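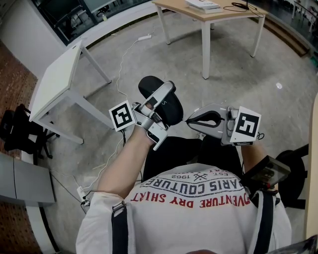 Figure 2. One gripper holding a shoe, the other open.

4.2 Sorting returns with the hand grippers

Cluvar learns the job from your moves, so the people who know shoes best get to set the pace – and that's the fun part!

1. Tighten both shoulder straps until they lie flat.
2. Take one gripper in each hand. Check that the cube markers are clean.
3. Pick up a shoe with either gripper. Squeeze slowly and stop when it holds.
4. Bring the open gripper toward the shoe and pass it across.
5. Set the shoe down and open both grippers.

Note: Work at your normal speed. A full set is 26 shoes, and Listside saves it when you finish. Once a set is accepted, the repeat lifting goes to the robot and your team moves on to checking and repair – work that needs a good eye.

Caution: Keep cables clear of your wrists and feet. Stop if the display shows code 105.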